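Quick answers for Skelov members, put together between other jobs. If yours isn't covered, message the desk and Josefina or Corey will get back to you, normally before 4 pm.

## Buying and selling

**What is Skelov?**
A small trading club for people who hold crypto and want to talk about it without being shouted at. We share charts, levels, notes. We don't hold your coins. We never will.

**Do you tell me what to buy?**
No. Rawiri posts his own trades with his reasons, wins and losses both. Copy them if you like, but it's your money and your decision.

**What's the smallest amount I can start with?**
No minimum from us. The exchange you use will have one, check there. Plenty of members put in a fixed sum each month and leave it alone.

**Limit order or market order?**
Limit, most of the time. Market orders fill at whatever price is going, and on a thin coin that can be a nasty surprise. If you need out fast, market. Otherwise set your price and go and do something else. 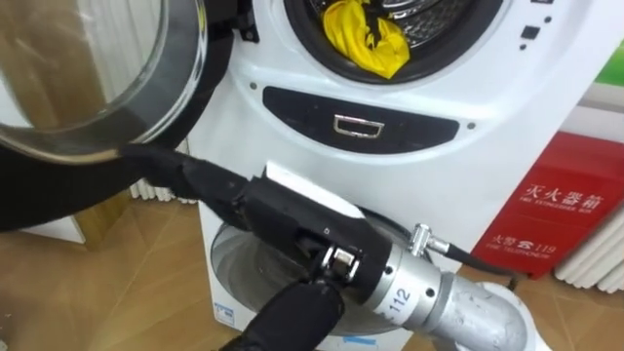

*Washing machine with the door open and a black gripper at its edge.*

## Wallets

**Hot wallet or cold wallet?**
Hot for what you trade with, cold for the rest. Estíbaliz wrote a longer guide to this, pinned in the Lins channel. Read it before you move anything big.

**I've lost my recovery phrase. Can you help?**
Sorry, no. If the wallet still opens on your phone or laptop, make a new wallet now, write the new phrase down on paper, and send everything across. If it doesn't open, the coins are very likley gone.

**Somebody from Skelov messaged asking for my phrase.**
Not us. Block them, screenshot it, send the screenshot to the desk. We had a run of these in June.

**Why did my transfer cost so much?**
Network fee. Goes up when the chain is busy, and we get none of it. Early morning is often cheaper. Also check which network you picked, the same coin can move on several and the fees are miles apart.

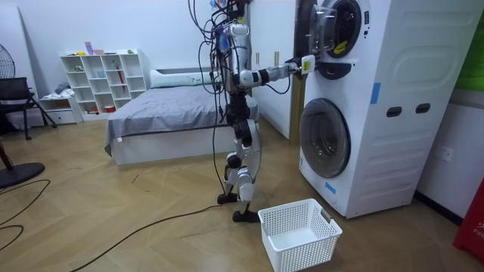

Wrong network is the other thing we get asked about constantly. If you sent to an address you control, you can often get the coins back by adding that network to your wallet. If you sent to an exchange, open a ticket with them and be ready to wait. Send a small test amount first, every time, even if you've used the adress before.

## Membership

**How many members are there?**
1,228 at last count. The live chart room holds 400, so log in early on busy nights.

**How often do the levels get updated?**
Balakrishnan does the main sheet at 8 am. If price breaks through a level during the day he'll post a note but the sheet itself stays as is till next morning.

**Is there a meet-up?**
Yes, in Drusotcombe, upstairs at the Protside rooms. Dates go in the members' channel. Bring a laptop if you want help with a wallet, leave your phrase at home.

**What about tax?**
Keep a record of every trade, swaps included: date, amount, price, fee. Download your exchange history regularly, some of them only keep it for so long. For anything past that, ask an accountant.

**How do I leave?**
Account page, bottom link. Access stops straight away and your chart notes get deleted, so save them first.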